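Last updated: 2018-10-20

The arm in the shed, and the one on the screen

Peadar Moriarty bought his robot arm from a packaging plant that was closing down, paid 400 dollars for it, and then spent 346 more getting it home. He would like it known that the second number is the one that still bothers him.

"I could have flown it," he says. "I could have bought it a seat and a little bag of pretzels."

The arm lives at Remstead, a shared workshop on the north side of Clulden, in a bay that used to belong to a man who repaired accordions. It has been there since spring, bolted to a slab, under a bedsheet with sailboats on it. It can bend and turn in all the places an arm is supposed to. What it can't do yet is pick anything up without breaking it, which is why Moriarty has spent most of October sitting six feet away from it with his back turned, looking at a laptop.

The plan is modest. He restores mechanical clocks, and he wants something that will hand him parts. There is a name for the project, Coughlan, after the street he grew up on, and a notebook with the name on the cover. The first eleven pages are about where to put the emergency stop. The twelfth says "where is the emergency stop" and is underlined.

"I moved it," he says. "Then I forgot I moved it. It's on the wall now, where God and everyone can hit it."

His partner in this is Gráinne Ó Néill, who rents the next bay over and builds kitchen cabinets in it. She wrote most of the software. Asked how a cabinetmaker ended up doing that, she points out that she was a programmer for nine years before she was a cabinetmaker, and that the cabinets were supposed to be the escape.

"He came by to borrow a clamp," Ó Néill says. "I asked what for. That was my mistake, and I've had plenty of time to think about it."

It was Ó Néill who insisted on a simulator. In the first week, before there was one, Moriarty typed a height in inches into a box that wanted centimeters. The arm drove its gripper into a sheet of birch plywood that Ó Néill had set aside for a customer. She has kept the piece. It hangs over her table saw with the date penciled on it, and visitors get the tour whether they ask or not.

"With the real one, every dumb idea costs you something," she says. "On the screen he can be as dumb as he likes. I've seen the logs. He's taken full advantage."

The simulated room has a wood floor, baseboards and plain walls. Ó Néill built it over a couple of evenings and will admit, if pushed, that she spent one of them on the floor alone. Moriarty thinks the floor is showing off. The real shop has concrete, and the concrete has a drain in it that has been blocked for as long as either of them has been a member. 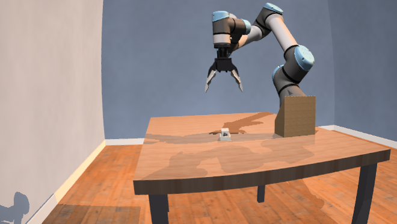
The simulated arm with its gripper open over the practice piece. The walls need less sweeping than the ones at Remstead.

The practice piece is small and white, and the two of them have never agreed on what to call it. Moriarty says "the part." Ó Néill says "the tooth." It sits on the table by itself because the program had trouble enough with one object, and Moriarty's early wish to scatter a whole clock across the tabletop was, in her words, voted down one to one.

So far the virtual arm has made 1805 attempts at the tooth. The number comes from a counter Ó Néill added after Moriarty kept describing his progress as "nearly there." She won't say how many of the attempts were any good. He will, but he gives a different answer each time, and she lets him.

The trouble, he explains, was never getting the gripper over the object. He had that on the second night. The trouble is everything from there down. The fingers have to stay wide until they are on either side of the thing, then close evenly, then stop closing. For a while they closed early and pinched the air above it. Then they came down crooked, so that one finger arrived first and shoved the piece off across the table.

"There was one night it went off the edge and just kept falling," Moriarty says. "No floor. She'd painted a beautiful floor and forgotten to make it solid. I went and made tea, and when I came back it was still going down. I felt bad for it."

"It was a check box," says Ó Néill. "I missed one check box."

Ask either of them about the shadows and you will be there a while. The plan is to put a cheap camera over the real bench eventually and let the software find parts for itself, so Ó Néill wants the practice room lit awkwardly, with shadows lying across the table the way they do in the shop when the big door is up. Moriarty was against it. He wanted the thing to work under nice light first. They argued it out over a sandwich, and the shadows stayed in.

"She was right," he says, once she has gone to answer her phone. "Don't print that."

There have been offers of help. Another member, a retired machinist, has volunteered to turn a set of softer fingertips, and has so far produced a drawing of great beauty. Somebody from a hobby firm called Hesham sent a sample of rubber sheet after Moriarty wrote to ask what it cost. The sample was the size of a postage stamp. He glued it on anyway, to one finger, where it remains.

What happens next depends on whom you ask. Moriarty wants the sheet off the real arm before the cold weather, while the bay is still bearable without two sweaters. Ó Néill wants 1000 clean pickups in a row on the screen before anyone touches the power switch. She has written that on the whiteboard. Under it, in other handwriting, somebody has added "or so," and she has crossed that out twice.

They have at least settled what the first real pickup will be. It won't be a clock part. Moriarty went out and bought a bag of marshmallows, which he says are the right color and don't hold a grudge. The bag is on the shelf above the laptop. It was open when I visited, and a good bit lighter than it ought to have been, and he offered me one.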